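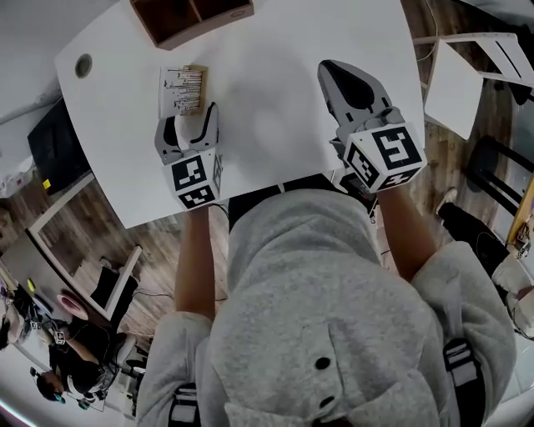 What is a hearing assessment for, and who should book one?
A baseline assessment measures the quietest sounds an adult can detect at a set of standard pitches. Wunholm Hearing Centre recommends one for any adult who often asks others to repeat themselves, has ringing in the ears, or works in a noisy environment.

Do I need a referral?
No. Adults can book directly. Patients under 18 are seen at our Losmont clinic and need a letter from a family doctor or paediatrician.

How is the test done?
You sit in a sound-treated booth with headphones on and press a button each time you hear a tone. Speech recognition is tested next, using recorded word lists. Results are plotted on an audiogram, in decibels, for each ear separately.

Can earwax affect the result?
Yes. The audiologist examines both ear canals first. If wax is blocking a canal, the test is rescheduled after removal. Do not use cotton buds beforehand.

What does it cost?
The full assessment is $116. Wax removal is billed separately. A copy of the audiogram is included.

Should I avoid noise before the appointment?
Avoid loud music, power tools and firearms on the day before. Temporary threshold shift can make hearing appear worse than it is.

Who interprets the results?
Myrto Economou or Glykeria Tsakiris, both audiologists, will go over the audiogram with you at the same visit. Sudden hearing loss in one ear is not handled through routine booking. Go to an emergency department the same day.

How do I cancel?
Phone the front desk by 4 p.m. the day before.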